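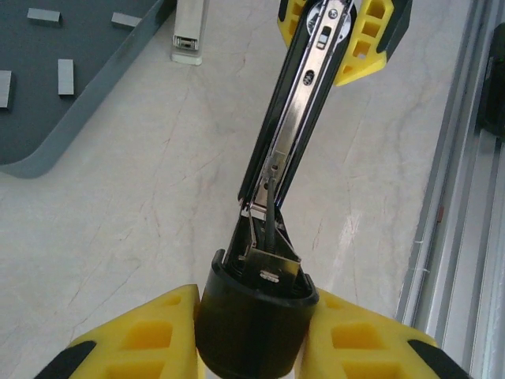
Two-gripper work on an open stapler. Loose staple strips wait in the tray, top left.

Lestel puts out shared rules for two-arm bench work

Sostton, 4th December. New rules for small robots working at tabletops are out, and they're short. Lestel, the trade group for light automation shops in the Sostton area, posted version 2 of its bench code this morning. Member shops get until September to fall in line. After that, no Lestel listing for shops that haven't.

The code covers what members call two-hand jobs. One gripper steadies, the other one opens, loads, presses or turns. Staplers, hole punches, tape dispensers, battery covers, hinged boxes. Small stuff with springs in it, mostly. The first version barely touched it, being written for single arms moving parts from one bin to another.

What's in it. Five sections: grip force, handover, loose parts, table and frame, records.

Grip force is the one people will argue over. When both grippers are on the same object, the two force limits have to be set together and written down as a pair. Until now most shops set each arm by itself and called it done. Under the new text neither arm may raise its limit mid-task while the other is holding on. If more force is needed, one side lets go first, or the job stops and a person resets it.

Spring-loaded items get their own paragraph. An opened stapler counts. So does anything that can snap shut or throw a part. The holding gripper has to keep its hold until the moving half is closed again or parked against a stop, and an operator may not reach in while the thing is open. Doesn't matter how slow the arm is going. Shops had asked for an exception at low speed. Didn't get it.

Handover is simpler. The arm taking over must report a hold before the arm giving up opens its fingers, and there has to be a pause between the two. Length of pause is left to the shop. Several members wanted a fixed figure in there and may yet get one, the section is marked for review.

Loose parts. Staple strips, screws, refills and such go in a rimmed tray or a dish, placed where neither arm crosses over it while carrying something. Strips that break get thrown out, no feeding partial ones to finish a batch. Anything dropped on the table stays put till the cycle ends. Then it's picked up by hand with both arms parked.

The code is silent on how many parts may sit in the tray. An early draft had a cap and it was dropped after shops said it would just mean more refills and more hands on the table.

Table and frame section is half a page. Surface wiped at every shift change. Rails checked for chips, stray metal, marks and loose fittings at the same time. Anything bolted to a rail that sits inside the reach of either arm has to be on the station drawing, and the drawing has to be at the station, on paper. Not on a server someplace. Patterned tabletops are allowed, but the shop must show that its cameras can find the smallest part in use against that pattern, and must repeat the check if the lighting gets changed.

Fingers and pads come under this section too. Worn edge strips have to be swapped before the next shift, and a swap means running the grip check again from the top. Color of fingers is up to the shop. The draft had asked for a color that stands out from the part, now it's only a recomendation.

Records is where the work is going to be for smaller outfits. Each station keeps a log of stops, drops, pinches and resets, by task. Lestel says the wording came out of a trial at Pruvost, the contract packer on the east side of Sostton, where 526 stops were logged on two-arm stations and sorted by cause. The biggest group was handovers, with one gripper letting go before the other had a proper hold. Loose parts came next. Injuries in the trial: none reported.

Pruvost is already working to the new text on its day shift, nights to follow. The company said in a short statement that the paired force settings took longer to get right than it had planned for, and that it would share its blank log sheets with any member that asks.

Prodis, which builds and rents out bench stations, was less happy. It backs the handover rule. It does not like the paper drawing rule, calling it out of date before it starts, and says its rental customers move fittings too often for a printed sheet to stay right. Prodis has asked Lestel to accept a screen mounted at the station instead. Lestel's reply so far is that a screen is fine as an extra.

Cost is the other sore point. Lestel puts the one-time cost of bringing a station up to code at some 4000 dollars, most of it labor for the checks and the write-up. Shops with newer controllers should come in under. Shops running mixed arms from different makers probably won't, as the paired settings have to be worked out by hand. There's no grant money behind it. The group will run free evening sessions on the log and the force pairs, first one after the new year, dates not set.

Enforcement is light for now. No inspectors. Shops fill out a self-check form, a second member shop signs it after a visit, and Lestel spot checks a few of the forms. Visiting shop can't be a customer or supplier of the one it's signing for. In a town where pretty much everyone sells to everyone, a few members are wondering how that will go.

Not covered: mobile units, anything with a blade longer than the finger that holds it, and stations where a person and an arm hold the same object at the same time. Lestel says the last one needs its own document and work on it has started. No target date given.

Also not covered, training runs where an operator drives both arms by hand controls. The group went back and forth on that. For now those stations only have to meet the loose parts and table sections, and keep a log like everbody else.

The full text is free on the Lestel site, along with the self-check form. Comments on the handover pause and on the drawing rule are being taken through the same page. Members vote on any changes at the September meeting.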